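Folding demos by hand vs over remote - which are you lot using?

gusset_32
Started this month on clothes folding. Got the Multgate remote rig working, 30 demos in and my wrists are gone. Lag is horrible on anything soft, you close the fingers and the sleeve has already slid off. Anyone doing it with the hand held grippers instead? Worth swapping?

Postel
Yes. swap. Remote is fine for blocks and cups. For cloth you want to feel the pull in your own hand. I did 4 times as many per hour once I changed over

chaimongkol_b
Disagree a bit. By hand you do things the arm can't. Twist your wrist right round, reach in from a silly angle, then the arm tries to copy it and stops dead. With remote every demo is one the arm can do, by definition.

Postel
so move like the arm then. slow, no flicking. takes 2 evenings to learn

gusset_32
What about the fluffy stuff? Tshirts ok but knits are a pain, fingers grab the pile and not the actual cloth

Gusness
Open wide, come down flat, pinch deeper than you think. Go for an edge or a seam if theres one. Trim is good, braid or cord, gives the fingers something with a bit of body to it. I do mine on the bed, plush blanket under, cream furry thing on top

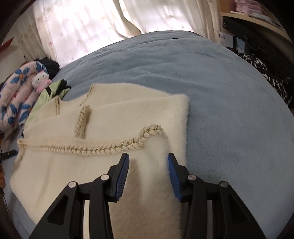 and start with the jaws open every single time, pause a second, then close. If you start half shut the demos come out all different and you'll be chucking them. Also dont tidy the room first, you want the mess in there or it only learns your nice clean table.

chaimongkol_b
Not sure about a blanket under it tbh. Soft on soft, you pinch both. I'd do table first then bed

Gusness
pinching both is what it has to learn not to do?? but ok, fair for the first lot

gusset_32
Right, going to borrow a pair and try 30 by hand on the same jumper. Will post how many I bin

Postel
keep the bad ones in a seperate folder, dont delete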